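Settling in with the arm at Civdale

Those of you who come through the side entrance at Civdale will have noticed that the back room has changed its look since last May, and several people have stopped me by the kettle to ask what exactly goes on in there now. I promised to write something for the newsletter, then kept putting it off, so this is a longer piece than it might have been (do make yourself a cup of tea first).

For anyone new, a bit of background. Our packing side has always done the mixed orders by hand: a customer wants one of this and two of that, all different shapes, and somebody walks along the shelves, picks the things out and puts them into a tray. It is pleasant enough work in the morning and rather hard on the wrists and shoulders by the end of a shift. Last year we handled 3623 mixed orders that way, and Hilde Timmermans, who has looked after packing for longer than I have worked here, had been saying for ages that something ought to be done about the repetitive part of it.

So we started small. The plan was never to wheel in a great machine and rearrange everybody around it. We put an arm over a table, gave it ordinary things to pick up and put down, and asked the people who do the job to teach it and to tell us, quite bluntly if they liked, where it was getting things wrong. Six colleagues from packing put their names down, which was more than I had dared hope for, and Wilmer Agudelo drew up a rota so that no one would be away from their usual bench for more than three hours at a stretch.

The practice items are a funny mixture and they have caused a good deal of amusement. Hilde's reasoning, when she drew up the list, was that our real orders are a mixture too. A foam cube has flat sides and forgives a clumsy grip, a small round ball wants to be somewhere else the moment you touch it, and a thing with legs has to be put down the right way up. She also insisted on containers of different sorts, as dropping something into a square tub and setting it down gently in a basket are two separate skills, for us as much as for the arm.

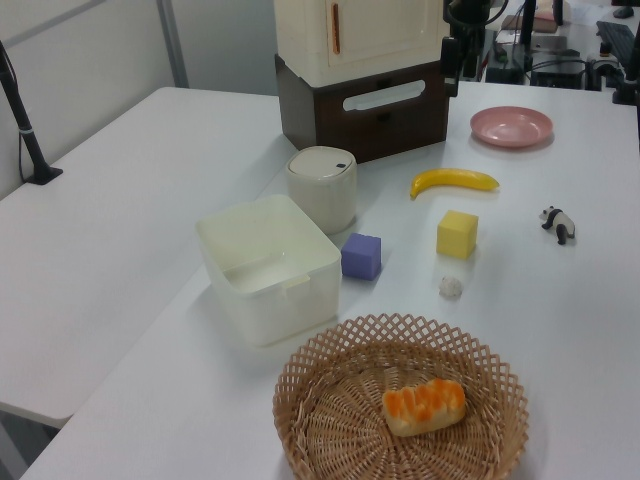 What a session is like

The bread loaf in the wicker basket has become everybody's favourite, and I have heard grown adults argue warmly over whether it should be lifted by the middle or nearer one end. The panda has its supporters as well. A session begins with one person choosing the items and laying them out, and then the pair take turns guiding the arm through a task and writing up how it went. Moving the banana to the pink plate is a typical one. It sounds like nothing at all, and then you try it and find yourself thinking quite hard about how your own hand does it!

Tyra Tangen, who was the most doubtful of the group at the start, told me that the writing up is the part she has come to enjoy. She has packed here for years and had never been asked to put into words how she knows that a thing is held properly. Her notes are now what new starters read in their first week, arm or no arm, and I think that may be the nicest outcome of the whole business so far.

What changes for the rest of us

I know this is the question behind the question. No jobs are going from packing on account of the arm, and management has put that in writing; the letter is pinned up by the lockers. What will change, bit by bit, is the shape of the day. The single-item picks that come round again and again would go to the arm first, and the people would keep the awkward orders, the checking and the talking to customers. Three of the group will train as cell leads, with the pay step that goes with it, and Anselmo Palomino is glad to talk to anyone who would like to be considered next time round.

There are grumbles too, and it would be wrong to leave them out. The bench by the window was given up to make space, and Eduard Doležal still misses it. A couple of people feel the rota came out too late for them to sort out lifts home. Wilmer has taken that to heart and the next one will go up a fortnight ahead.

If you would like to sit in on a session, have a word with Wilmer or leave a note in his tray. You don't need to know anything about robots.

More from the newsletter
Parking at the Brurura site: what is changing
Wrist and shoulder exercises for the packing benches
A visit to our colleagues at Plerkov
Canteen menu: your suggestions answered
Locker keys, again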